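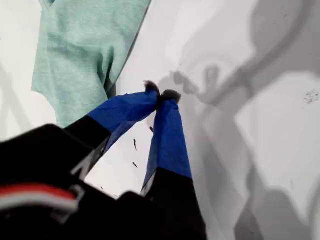 Four small dark specks on the white top

Small dark specks on white work table, stain or damage?

dignacio
Posted 8:40 am
I have a bright white work table from Dimesport and I keep finding small dark specks on it. Four of them are in the photo. I used a damp cloth, then dish soap. Some came off with the soap and some did not. The table cost 300 dollars and I would like to keep it white. Is there something stronger I can use that won't dull the finish?

braulio_h
Posted 9:05 am
What is the top made of? Melamine and painted wood don't get the same cleaner.

dignacio
Posted 9:12 am
The listing just said "white top." I threw out the paperwork in December.

sisonr
Posted 9:30 am
Run a fingernail over one. If you feel a bump, something is sitting on the surface and you can lift it with a plastic scraper. If you feel a dip, it's a chip and no cleaner will help.

zshboul
Posted 10:15 am
Skip the scraper. Melamine foam sponge, light pressure, done. I have used them on two white desks for years.

sisonr
Posted 10:22 am
Those sponges are a fine abrasive. On a glossy top you get a dull patch that shows every time the light hits it. I did it to a Villent desk and the patch is bigger than the mark was.

zshboul
Posted 10:31 am
Then you pressed too hard. Mine still look fine.

Leonora B
Posted 11:02 am
I would start with rubbing alcohol on a cotton swab, in a corner first. Leave it on the spot for 20 seconds and wipe. If the swab picks up color, keep going. If it's painted, don't use alcohol, it can soften the paint.

braulio_h
Posted 11:10 am
Agree on testing in a corner. Can't tell from the picture if they are crumbs or marks, by the way. At that size it could be either.

dignacio
Posted 1:47 pm
Fingernail test: two feel like bumps, one I can't feel at all. I couldn't find the fourth again, so I guess that one was just dirt.

sisonr
Posted 1:55 pm
Scrape the bumps, plastic only, held flat. An old store card works.

dignacio
Posted 4:20 pm
The card took both bumps off. Alcohol in the back corner did nothing bad, so I tried it on the flat one. It's lighter but still there. I have not tried the sponge.

zshboul
Posted 4:36 pm
Try the sponge.

Leonora B
Posted 4:50 pm
Do the alcohol again tomorrow before you try the sponge. Mine took three rounds.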